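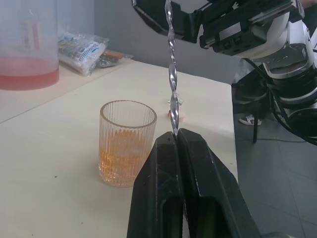

News Products Services Careers Contact

Company > Newsroom > Press Releases

Category: Robot Training

Rivwood Releases Drink-Mixing Demonstrations for Two-Armed Robots

NOGUEIRA — Rivwood today released its first full set of recorded demonstrations for pouring and mixing liquids with a two-armed robot. The set holds 1381 recordings, all made by people steering the arms by remote control. It is open to current Rivwood customers and to university labs that apply for access.

The recordings were made at the company's Nogueira office using Steltesen, Rivwood's remote control system. A Steltesen operator holds a pair of handles, one for each arm. When the operator's wrist turns, the wrist of the robot arm turns with it, and squeezing a handle closes the gripper on that side. Arm positions, gripper openings and camera views are saved together and can be replayed on the same hardware.

The demonstrations cover 20 tasks. Most are short, such as moving a glass to a marked spot or picking up a bar spoon by its stem. The longer ones combine several steps into a complete drink made of two or more colored liquids.
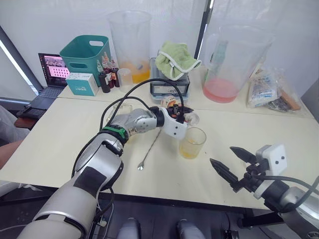

Rivwood chose drinks because the work is hard to write out as a list of positions. The right angle for a bottle depends on how much is left inside, and a pour that is safe into a wide glass can miss a narrow one. An operator makes these corrections without stopping to think about them, and the recordings keep them.

"We tried programming the pour by hand first, and it worked for one bottle at one fill level," said Chibuzor Danladi, head of robot training at Rivwood. "Change either one and we were back to wiping the table. With an operator on the handles we had usable pours on the first afternoon, and the model could learn from the small adjustments as well as from the big motion."

Five operators shared the recording work, which began in April. Each spent 200 practice runs on water before moving to colored liquids. Recordings in which an operator spilled were kept in the set and labeled, along with recordings in which the operator stopped a pour early and started again.

Clear containers get a section of their own. Glass bends the view of whatever stands behind it, and a wrist camera working at close range sees a good deal of that. Rivwood recorded these demonstrations under ordinary room light and did not coat or mark the glassware to make it easier to detect.

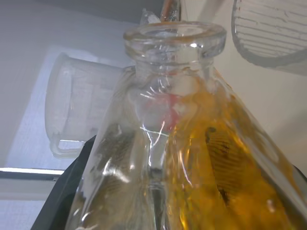
A gripper finger against a glass flask partly filled with amber-yellow liquid.

Customers who would like to record their own tasks can do so in two ways. The first is remote control through Steltesen, as used for this release. The second is hand guiding, in which a person takes hold of the arm and moves it through the task directly. Hand guiding needs less equipment and suits simple motions with one arm. Rivwood recommends remote control for anything that involves both arms at once, and for liquids in particular — a person standing at the arm tends to block the cameras.

"The question I get most is how long it takes to become good on the handles," said Lawal Odukoya, who leads operator training in Nogueira. "Two arms is the hard part. People watch one hand and forget the other. We start everyone on one arm, then add the second and give it nothing to do except stay out of the way. After that we let them pour." 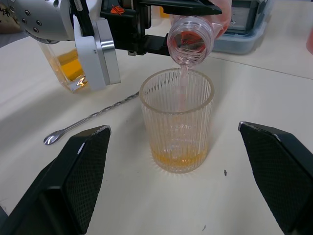 The release also includes the operator guide used in Nogueira. It covers table setup, camera checks between sessions, approach angles for bottles and tumblers, and the labels used to sort finished recordings. A chapter on slow pouring was added after operators asked for it.

Each recording comes with a short text label naming the task and the containers used. Files can be downloaded by task or as a full set. Replaying a demonstration requires Steltesen, but the camera views and arm data can be opened without it.

University labs can apply through the Research Access page. There is no charge for teaching or for published research. Commercial use is covered under existing Rivwood service agreements.

About Rivwood

Rivwood makes remote control equipment and training software for robot arms. The company is based in Nogueira and provides on-site operator courses for its customers.

Press contact: Rivwood Newsroom, Nogueira office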